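**March, packing bench, 11.15**

Second go at sorting the watches before they head off to Droltholm.

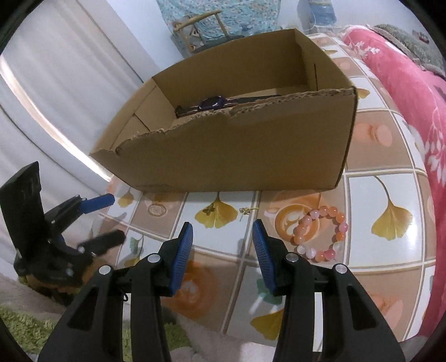
Purple-faced watch laid flat in the torn box, strap out straight.

I do like this one! Dark purple face, little white markings, long dark band – it's down as lot 41 on the Stallitz list. The box is another story. The front edge is ragged right along the top and the fluting is showing, so it's fine for the bench but I wouldn't post anything in it. There should be a stack of new ones on the Tumeo shelf (300 ordered, no idea how many are left).

The latte-cup tiles on the tabletop are still cheering me up, by the way.

To do: find a smaller box, tissue under the strap, label on the lid and not the side this time. Does anyone know if Droltholm want the straps fastened? I've left this one open for now.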